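Chapter 4
Grid Displays and Card Slotting

4.1 Purpose of the grid

A grid display divides a selling surface into cells of equal size, separated by thin ribs. Each cell holds either a product card or a plain panel. The panel keeps the grid closed when no card is assigned, and its color sets the background against which the cards are read.

The planning document for such a display is the cell map. It lists every position by row and column, starting at the top left, and gives the card code or the letter P for a plain panel. The Fusevel layout used in the exercises has 300 cells. At the opening stage, 46 of them carry cards and the rest are marked P.

4.2 Order of filling

Cards are slotted before the panels next to them are pressed home. A rib that already has a panel on both sides has little play, and a card forced against it will bow or lose a corner. Rows are completed from the outer post inward. Ribs meet at notched connectors — these are checked by hand at the end of each row.

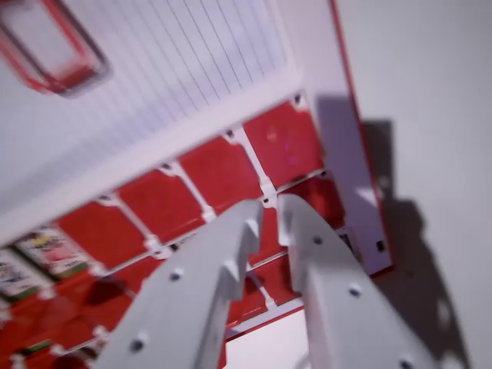

A partly carded grid is a normal working state. The cell map is updated at the end of each session, and any cell whose contents differ from the map is recorded as an exception. Exceptions are of two kinds: a card in a cell marked P, and a panel in a cell assigned to a card. Section 4.3 treats them separately, using the Dudek store records as the worked case.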